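Equipment purchasing FAQ: bench-top manipulation cells
Last revised 24 Jul 2026 by Gudrun Brandes, Drekus

Scope
These answers cover two-arm bench cells bought through the Stoltau capital program. Mobile bases and anything requiring a fenced enclosure are handled separately.

What does a standard cell include?
Two arms, two two-finger grippers, wrist cameras, one fixed camera, a controller, a work table and cabling. Finger pads, test objects and spare cables are not included and must be entered on their own line of the request form.

Do I need two arms?
It depends on the objects. A rack, tray or bin with a handle at each end is normally planned as a two-arm task. Single items that fit between two fingers can be done with one. If fewer than half of your planned tasks need both arms, request a one-arm cell and reserve floor space for the second.

How is the budget split?
Enter hardware, installation and consumables separately. Consumables have a ceiling of $2000 per cell per financial year. Requests above that figure go to Daranee Khamphan with a usage estimate attached. Freight and customs brokerage belong under installation.

What counts as a consumable?
Finger pads, fasteners, cable ties, cable sleeves and test objects. A complete gripper is a capital item, even when it replaces a damaged one.

How many spare pads should I order?
Order 6 sets per gripper for the first year. Pad colour has no effect on grip, but keep it the same across a cell – mixed colours change what the wrist camera sees and complicate comparison between runs.

Which test objects should be on the order?
Include at least one rigid object with handles, one upright object that can tip, and one soft object that deforms under the fingers. Household goods are acceptable and are bought locally on a purchasing card. Keep the receipts and record the dimensions, as retailers discontinue lines without notice.

How much floor space should be allowed?
Allow clearance for both arms at full reach, plus standing room for an operator behind the table. Shelving for parts should be shown on the plan. Cable runs across walkways need covers, which are quoted under installation.

Can cells share a room?
Yes. Kanokwan Ratanaporn reviews the layout before the order is placed. Submit a plan showing power outlets, table positions and the route to the exit. Background activity will appear in camera views; if your work requires a plain backdrop, add screens to the quote.

What is the lead time?
Momance quotes arms and grippers together. Orders approved by the end of February are delivered in the same financial year. Tables come from Klinhom and usually arrive first, so arrange storage.

Who signs off on delivery?
Josué Queiroz, after one rigid-object task and one soft-object task have been run on the installed cell. 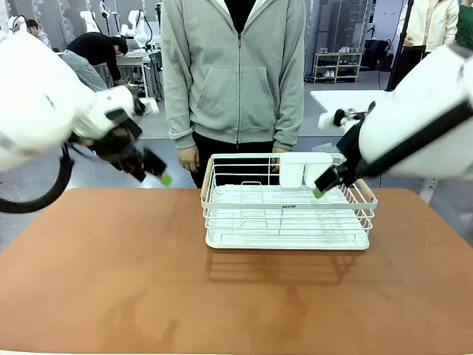
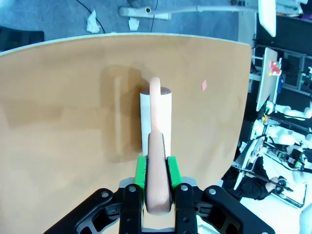

Rigid and soft test objects: wire dish rack with both grippers (first picture); pink object held between green finger pads (second picture).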